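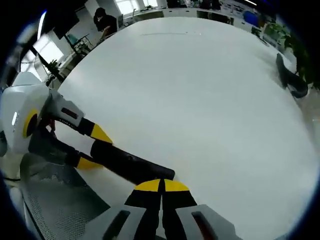

Two hands, one strap: notes on bimanual demos

24 July 2021

The single-gripper dataset is done. It came to 3,576 demonstrations, and I have no plans to revisit it. The bimanual set is at 3 usable sessions and already has problems the first one never had.

The setup is the usual one. A round white table, two hand-held grippers with yellow fingertips, one camera per gripper, no arm involved until training is finished. The operator does the task with the grippers and the recorded poses become the trajectory. Teleoperation through Armont was the alternative. I used it through February and gave up on it for anything needing both hands, mostly on account of lag. Operators compensate for lag by pausing, and the policy learns the pauses.

Synchronization came first. Each gripper records on its own clock, and Plullus aligns the streams afterward from a clap: close both grippers together, find the two closure events, subtract. This gives a constant offset. It does not give drift, and over a long session the drift is large enough to matter for a handover. I now clap at the start and the end and interpolate linearly between them. Yulan Cai wants a hardware trigger. She is probably right, but it means opening the housings.

Relative pose is the second problem. Each camera localizes well enough alone, provided it can see something other than tabletop. A plain white surface has almost no features, so most of the useful tracking comes from the background: cabinets, window frames, the plant. Tilt the gripper straight down and the estimate degrades within a second or so. My instruction to operators is to keep some of the room in view during the approach. It makes the motion slightly unnatural and I have accepted that.

The third is finger width. Emiliano Montecinos demonstrates with the fingers wide open until the last moment. I pre-close. Both work by hand, but mixed together they gave a policy that hovered at a width halfway between the two and missed the edge of the strap. We settled on his version — wide until contact — and I dropped 2 of my own sessions.

Still open:

Whether to record the idle hand. At present it is recorded and held over the table, and the policy copies its wobble faithfully.

Whether 3,000 episodes is a sensible target for a two-handed task or just a number carried over from the last budget.

Gripper calibration after a finger swap. I have been redoing it from scratch each time.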